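発表メモ(読み上げ用) 法廷通訳と控訴期限

スライド1
本日は時間をいただきありがとうございます。エルコスカ地方裁判所の事件を題材に、判決の通訳が不十分だった場合の控訴期限の扱いについて話します。質問は最後にまとめて受けます。

スライド2 事案の概要
被告人はタレク・スラウイ。ニラロンの倉庫会社で働いていた外国籍の男性で、文書偽造の罪で起訴されました。一審は有罪、罰金700ドレマ。金額は大きくありませんが、有罪が確定すると在留資格の更新ができなくなります。本人にとってはこちらの方が重い問題でした。
(ドレマは現地の通貨。聞かれたら答える程度でよい)

スライド3 言い渡しの場面
判決は公用語で読み上げられ、通訳人はタジ語で要旨だけを伝えました。調書には「通訳済み」と一行あるのみです。控訴期間は24日。この日数が本人に伝わったかどうかが、後で争点になりました。
書面の判決は465項からなる併合事件の判決文で、本人に関係する部分は後半に出てきます。翻訳は付いていません。
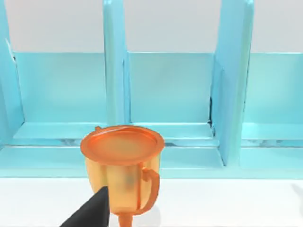 スライド4 控訴の申立て
弁護人のエッサム・タウフィクが選任されたのは期限の2日後です。タウフィク弁護士は控訴状と同時に期限回復の申立てを出しました。主張の柱は、期間の告知は理解できる言語でされなければ効力を生じない、というものです。
検察側は、調書の記載がある以上、告知はあったと推定されると反論しました。

スライド5 控訴裁判所の判断
決定は2023年11月21日。申立てを認め、期限の回復を命じました。理由は次のとおりです。
調書の「通訳済み」という記載は、通訳人が発言した事実を示すにとどまる。何が伝えられたかまでは示さない。
控訴期間の告知は判決の付随事項とはいえず、要旨の通訳で省くことは許されない。
一審で弁護人が付いていなかった点も考慮する。
ここはゆっくり読む。一つ目の理由が後のスライドにつながる。

スライド6 反対意見
裁判官の一人が反対しています。調書の推定力をここまで弱めると、確定した判決の多くが揺らぐという指摘です。私はこの懸念に理由があると思っています。録音のない法廷では、調書以外に確かめる手段がありません。多数意見はこの点に正面から答えていません。

スライド7 その後
控訴審の本案はまだ開かれておらず、3月に第一回の期日が入る見込みと聞いています。無罪になるか有罪が維持されるかは、今日の話とは別の問題です。今回の決定は、審理を受ける機会を戻しただけです。

スライド8 実務への影響
通訳人の側からは、控訴期間の告知文をあらかじめ各言語で用意してほしいという要望が出ています。定型文を一枚渡し、受領の署名をもらう方法なら、費用はほとんどかかりません。ただし、読み書きが難しい被告人には口頭の説明がやはり必要です。
弁護士には、受任したらまず調書の通訳欄を見ることを勧めます。時刻、言語、通訳人の氏名、通訳の範囲。このうち範囲が空欄の調書が少なくありません。

スライド9 残る論点
民事事件に同じ考え方が及ぶか。
通訳の誤りを主張できる期間に上限を置くか。
録音を義務づける場合、保存期間をどうするか。
時間が足りなければ二つ目だけ話す。

配布資料は決定の抄訳です。訳は私の仮訳なので、引用するときは原文に当たってください。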